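Hand swap, day one — Guthrie bench
Tuesday, May 25, 2021

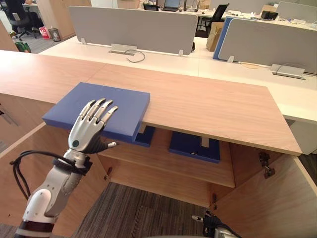 Left hand on the foam slab, thumb heading under the overhang.

Okay, so the four-finger hand is on the Guthrie arm and I'm already fonder of it than the old parallel jaws! The jaws needed the slab hanging way out over the counter before they'd get a bite. With this one you can lay the fingers flat on top and bring the thumb in from below, so a modest overhang will do (Sorcha called that weeks ago, fine, she gets the coffee).

Grip force limit is at 200 on the controller for now. Facundo wants to try 2,000 — not on my foam he doesn't. Matte foam marks if you look at it sideways.

Still grumpy about the cable loops at the forearm. The black strap holds them, but I'd like a proper sleeve before we go reaching into the cupboard for the shelf pieces. Kenneth, have you got any of the Jernidar stuff left over?

Next: same pick with the right hand, then the jaws again at the same overhang. Thumb speed stays at 2 until I've done both.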